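Notice to the Occupants of Flat 70

Filed under: Short Fiction, Homes and Households

Last updated: June 22, 2026

The Residents' Office of Kirkar Court writes further to its letter of November concerning the shared kitchen on the fifth landing, and regrets that a second letter has become necessary.

The Office was informed by Ms Hayley Clegg that, upon her return from a period of absence, the utensil caddy had been moved from the worktop to the table. Ms Clegg does not object to the table. She objects to the absence of notice. Under the House Rules, any article in common use may be relocated only after a written slip has been left in the drawer marked Slips, and no slip was found there.

Ms Yesenia Ñahui was invited to respond and did so promptly. Her statement is reproduced with her consent.

"I moved it because I cook at night and Hayley sleeps behind that wall. Every time I reached for a spatula on the worktop, the whole lot knocked against the tiles. On the table there is a cloth under it, and it is quieter. I did write a slip. I put it in the drawer marked Clips, as the first letter has worn off and somebody has inked in the wrong one."

The Office inspected the drawer. The slip was there, together with 30 others, the earliest of them written by a tenant who left the building before either party arrived. It asked whether anyone would mind if she grew basil on the sill. The Office has recorded, with regret, that she received no answer.

The remaining slips were read aloud at a meeting held in the kitchen, both parties being present. Several concerned the window. One offered a spare key, and one asked for company on a Sunday - no year was given. Ms Clegg requested a short adjournment after the last of these and filled the kettle. Ms Ñahui took down the cups.

On resuming, the parties were asked to state their terms. Ms Clegg said that she had not in fact been sleeping at night for a good while, and that the sound of the spatulas had told her someone was up. She had taken the silence for a complaint against herself. Ms Ñahui said that she had no complaint, and that she generally made too much rice.

The following has therefore been agreed.

The caddy shall remain on the table. Chopsticks may be kept in it by either party and need not be returned in their original pairs. The drawer shall be relabelled at the expense of the Office. Ms Ñahui shall knock twice on the wall when there is rice, and Ms Clegg shall be free to answer or not, no slip being required in either case.

The fine of 3000 points under the Household Conduct Scheme is withdrawn. The Office notes that the points have never been exchangeable for anything.

A copy of this letter has been placed in the drawer. A reply to the question of the basil has been placed with it, and is in the affirmative.

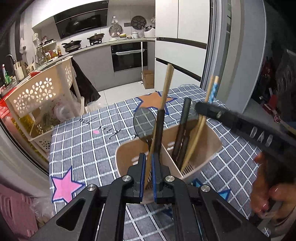
The caddy on the table, with its spatulas and chopsticks.

Contact the editors | © 2026 Omeo Stories | Back to top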